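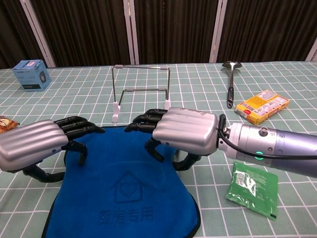
Blue apron on the green check cloth, both hands just above it.

May, entry for the capuchin foraging sessions, Vodside enclosure

Started at 6 am with the overcast still sitting on the hill. Laurier on the north hide, me on the south. Group came down to the feeding logs later than last week and the two juveniles stayed up in the fig until the adults had settled.

Question for this block is still the order in which they open a mixed log: larvae first, or the palm nuts first. Logs packed the night before by Ikechukwu Ogbonna, same recipe as April (larvae at the soft end, nuts wedged in the split). Logs weighed before going out, weights in the grey binder.

Bramen went straight to the soft end and stripped bark with her teeth, no tapping beforehand. Dritberg tapped along the whole length and then started in the middle, where there is nothing. He did the same in the April block. I have been scoring this as search but Laurier McIntyre wants it scored as handling. We need to settle it before anyone goes back over the old sheets.

Jacquet took nuts only. She carried them to the flat stone and was displaced by Dritberg before she cracked any, so her bout is marked incomplete. I would leave it out of the order analysis but keep it for the displacement table.

Scan samples fine until the wind got up. After that the canopy animals were mostly out of sight from the south hide and I have a run of blanks. Up to 5 of those can be filled from Laurier's sheet. The rest stay blank.

Audio recorder: gain was still set for the dusk calls, so the first stretch clips badly whenever someone taps near the mic. Turned it down at the first break. File 165 onwards should be usable for tap counts. Don't bother with anything earlier.

Larvae stock is down to 400 g in the cold room. Enough for the next session if we keep to the same recipe, not enough if we add the larger logs. Ikechukwu to reorder.

To do
- agree on search vs handling, write the definition on the inside cover
- colour marks on the juveniles are fading, ask the keepers when they can be redone
- move the south hide a few metres toward the creek, the fig branch has dropped and blocks the left log
- copy Laurier's sheet before it goes in the binder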